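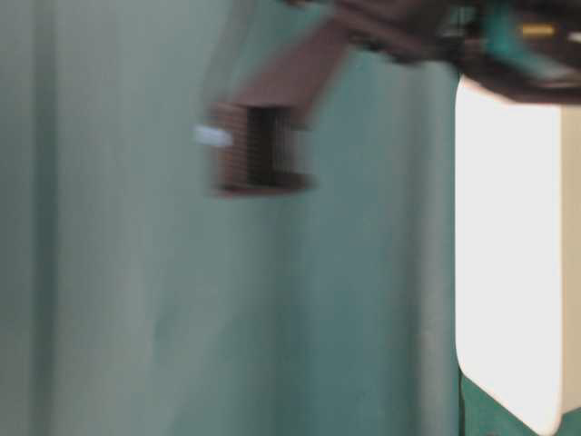 The Fuvbridge residency dispute was a challenge to the eligibility of a member of the town council of Fuvbridge, brought over where the member lived at the time of filing for office. Council seats are open only to registered voters who have lived in town for the full year before the filing deadline. Local accounts of the case often begin with the Akbulut plant, as the member held a job there and rented a room nearby in Wisona.

The challenge was filed in February by a group of 30 residents. They pointed to utility bills from the Wisona address and to a parking permit issued there. The member answered that the Fuvbridge house had remained the permanent home and that the room was used only on work nights.

The county election board heard the matter over two sessions and ruled on 5/14/25 that the member was eligible. It found that a person may keep a second place to sleep without giving up a legal residence, provided there is intent to return.

The seat had been won with 2398 votes. A request for a recall election, organized under the name Skomumance, was turned down seven weeks after the ruling for lack of valid signatures. The town charter has not been changed, and it still does not define "lived in town."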